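Monday, card bench

Continuing the stamping and layering tests for the winter thank-you card. Two open items from last time: ink feathering on the cream stock, and the raised panel coming away from the base at the lower corners.

Stock. Opened the new pack of Skutwood cream. It is stiffer than what was left of the old pack and has a visible tooth on one side. The pack label doesn't say which side is the face. I marked the smooth side with a pencil dot on every blank before cutting. Grain runs the long way. Scored one blank with the grain and one across. Across the grain the fold cracks and the fibers show white along the spine. With the grain it is clean. So the card has to open on the long edge, and Teodor's layout with the fold at the top is out unless we cut the blanks the other way and accept more waste.

Ink. Same fir branch stamp for all of these, same block, cleaned between pulls.
Bemero dark green, smooth side: sharp, slight halo where the needles cross. Dry to the touch by the time I had the next blank lined up.
Bemero dark green, toothed side: feathered. Unusable for the greeting text, passable for the branch if a second layer goes over it.
Le Roux moss, smooth side: sharp, no halo, but slow. Smeared under a fingertip after 20 minutes. Left it and checked again after 47, when it held.
Le Roux moss, toothed side: did not bother.

The moss is the better color against cream. Drying time matters less if the stamping is done in one run and the blanks are laid out flat. It would matter a lot at a class table where people stack their cards.

Heat tool on the moss for a few seconds: it dries, but the blank curls toward the heat and doesn't come back fully under the books. Would only use it on a loose panel that gets glued down afterward.
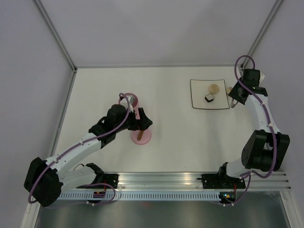 Left arm at the pink cup, stick and base.

Adhesive. Three methods on the raised panel, all on the same size of panel.

1. Foam squares at the corners only. This is the version that failed last time. Repeated it with the backing paper pressed down first and the squares set in a little from the edge. Lower left corner lifted again when the card was opened flat and bent back. The center of the panel also sags and leaves a shallow dish under the greeting.

2. Foam squares at the corners plus one in the middle. No sag. Corners held through the same bending. The middle square shows as a faint bump if it sits under a thin part of the stamped image, so keep it under the bow.

3. Foam strip on all four sides. Strongest, flattest, and thickest. The finished card will not go in the standard envelope without bulging, and the strip takes a long time to cut. Gunnel thinks the thickness is fine for hand delivery. Agreed, but most of these are going in the mail.

Going with method 2.

Envelope. Weighed a finished card with envelope on the kitchen scale, once with the bow and once without. Forgot to zero the scale after the first one, so neither reading is worth writing down. Redo.

Trimming. The guillotine is pulling to the right again. Over a full-length cut the error is enough to see against the border. Tightened the side screw and tried two scraps, better but not square. Used the craft knife and steel rule for the rest. Changed the blade halfway through. Ebuka's note on the shelf says the spare blades are in the Nirkmont tin, but they are in the drawer under the ribbon.

Ribbon. The narrow satin frays as soon as it is cut at a right angle. Cut on the slant and touched with clear nail polish, it stays put. The polish leaves a darker spot on the red, not noticeable on the white. Use white, or hide the ends behind the panel.

Quantities. The order is for 94 cards. Envelopes on hand: 249, so no need to buy. Cream stock should cover it with the long-edge fold, provided nobody uses it for practice. Practice blanks are in the gray folder. Foam squares are going to be short with five per card. Will ask Agnes whether her squares are the same thickness as ours before ordering more.

Also tried a white embossed version of the branch on dark blue stock, off plan. Powder stuck to the whole blank, static presumably. Wiped the second blank with the anti-static bag first and got a clean image with a few stray grains near the fold. Worth another try for the January cards. Not for this order.

To do:
Redo the weights, zero the scale each time.
Cut remaining blanks with the fold on the long edge.
Ask Krum if he still has the smaller greeting stamp. The current one sits too close to the border.
Square up the guillotine or put a sign on it.
One moss card left open on the windowsill, one in the drawer. Compare the color at the end of November.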